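Jeptoo Nyamweya cooks one pot of food on Wednesday evening and eats from it until the weekend. She has done it that way for five years, first in a shared house in Mutlow and now in the one-bedroom apartment she rents above a row of shops on Vatard Street.

"I used to own a lot of pans," she said. "When I moved I gave most of them to my sister. I kept a skillet and a small saucepan, and then I bought the big green one."

The green pot came from Lallau, a kitchen store that was closing its downtown branch. She had gone in for a colander. The pot was on a shelf by the register with its lid taped on, and she went home and thought about it for two days before going back.

Her apartment is 572 square feet, and the kitchen takes up one side of the main room. The counter is short, so a lot of the work gets done at the table. Nyamweya says she looked for a dark tabletop on purpose. Her last table was white and showed every turmeric stain.

"I put the pot down there, I chop there, I eat there," she said. "Everything happens on the table."

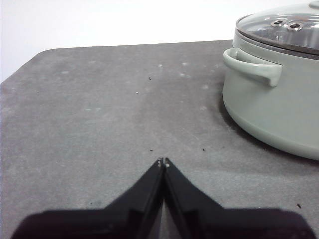
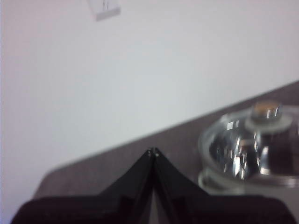
She starts with onions, usually more than the recipe calls for, and lets them go slowly while she cuts up everything else. Beans come next if it is winter. In July she makes a thinner soup with corn and greens and eats it at room temperature. She doesn't write anything down except the amount of salt, which she keeps on a card inside a cabinet door.

A clear lid was something she wanted from the start. Her mother's pots all had metal lids, and Nyamweya remembers being told off for lifting them.

"She would say, 'Every time you look, you add five minutes.' With glass I can look as much as I want. It steams up, but you still get an idea."

The part she likes least is washing up. The pot is too wide for her sink, so she does one half, turns it and does the other. The lid gets washed first, by itself, before anything greasy goes in the water. She broke one at the old house by leaving it in the sink under a stack of plates, and the replacement took weeks to come.

Storage was harder to work out. For a while she kept the pot on top of the refrigerator, and every time she wanted it she had to get a chair. Now it has the bottom shelf of a cart she bought secondhand from Obura, the used furniture place near the bus station. The lid goes on upside down so that the knob points into the pot and a mixing bowl can sit on top.

Friends have asked if she gets tired of eating the same thing. She said she does, by Saturday. Whatever is left on Saturday goes into the freezer in old yogurt tubs, and she has toast.

She is thinking about getting a second pot, a smaller one for rice, but she hasn't decided where it would go.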